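Avavley Household Lending Library
Progress report to the Folimell Fund
Prepared by Evie Hulme, project lead
27 Dec 2024

Where we are

The lending library is open and people are using it. I would like to leave it there, but the grant agreement asks us to report against the outcomes in the original application, and on most of those I have doubts.

The application said that lending everyday household goods would cut what families in Avavley spend, reduce what goes to the dump, and "build neighborhood ties." We have decent figures on borrowing. We have weak figures on spending, next to nothing on waste, and for neighborhood ties we have a comment box. Please read the rest of this report with that in mind.

Membership and loans

We have 90 households signed up. Of those, 43 have borrowed at least one item since we opened in May. The rest joined, got a card, and have not been back.

I know how this usually gets written up. The sign-up figure goes in bold at the top and the other one goes in a table. I think the lower number is the real size of the project and I would ask that the Fund use it in anything it publishes. A card costs the member nothing and takes a minute to fill out at the front desk, and we handed out a lot of them at the opening, when there was food.

Among the households that do borrow, a small group accounts for a large share of the loans. They tend to live within walking distance of the Veres Street site. Whether they would otherwise have bought the same items is something I can't tell from the records. Several told us they would have asked a relative.

The two sites

Veres Street does well. It shares a door with the public library, it is open when the library is open, and people wander in. The second site, at the old school annex, does badly. It has its own entrance around the back, poor lighting in the parking lot, and a sign that the landlord made us take down and then put up again in a worse place.

The application assumed that two sites would reach twice the people. I said at the time that I wasn't sure of this and I am less sure now. Most annex members have Veres Street as their closer site and only signed up at the annex since that was where they happened to meet us. I would like to discuss closing it when the lease comes up. I realize the annex was the part of the plan that the Fund liked best.

The collection

Requests have settled into a pattern. Kitchen goods go out before holidays and come back late. Cleaning equipment goes out all the time. Tools go out less than we planned for, and the ones that do are the plain ones. The more expensive power tools, which took up a good part of the first payment, have mostly stayed on the shelf. The needs survey told us people wanted them. I now think the survey asked people what they would like to have, and they answered that.

We have stopped buying power tools. What is left in the purchase line will go toward duplicates of things with a waiting list, mainly carpet cleaners, folding tables and large cooking pots.

Donations are a mixed blessing. A good share of what gets left with us is something the owner wanted out of the house, and sorting it takes staff time that we did not budget for. We now ask donors to call first. Some do.
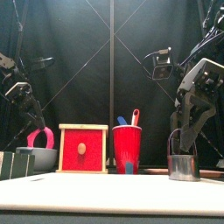
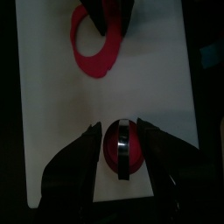
First picture: household objects in a row on a white tabletop. Second picture: a red ring on a pale surface.

Loss and damage

Loss has been lower than I expected. I had argued for deposits and was outvoted, and so far the people who outvoted me have been right. Damage is harder to judge. Our records depend on someone checking an item when it comes back, and at busy times that check is a quick look and a thank you. Missing parts are often found by the next borrower. I would not rely on our damage figures and have left them out of this report.

Tarkadex

The booking system is the item I feel most strongly about. Tarkadex was chosen before I joined, on the strength of a demonstration. It handles single loans well enough. It does not handle kits, so a cooler with its lid and trays is either one item with no record of its parts or a string of items that each need checking out. It also logs a renewal as a new loan. Our early loan totals were too high for this reason, and the total in our first update to you should be ignored. I am sorry about that. We are going back through the entries by hand.

The vendor says a fix is coming. The vendor said so in the summer as well. I have asked for a price on exporting our data in case we need to leave.

Staffing

We have two part-time staff, both at the desk. They are good, and they are doing more than their hours. The plan called for opening evenings to be covered by members on a rota, and this has mostly fallen through. I don't think a second appeal will change it. If the Fund wants evening opening, it will have to be paid for.

Spending and waste outcomes

We sent a short questionnaire to active borrowers. The replies were warm. They were also from the people who like us enough to fill out a questionnaire, and the question on money saved invited a guess. I have the responses on file and can send them, but I won't add them up into a dollar figure for the town.

On waste, there is no baseline. The hauler does not break out household goods, and I see no way to get a number that would stand up. I suggest we drop this outcome.

What we are asking for

Agreement to drop the waste outcome, and to report active borrowers in place of members from now on.

Permission to move the unspent tool money into duplicates.

A call in the new year about the annex, before the lease notice is due.

A decision on evening hours, with or without money attached. We would rather tell members there are none than keep posting hours we can't cover.

The budget sheet is attached separately. The overspend on the equipment line is the shelving at Veres Street, which had to be bolted to the wall after the building inspection.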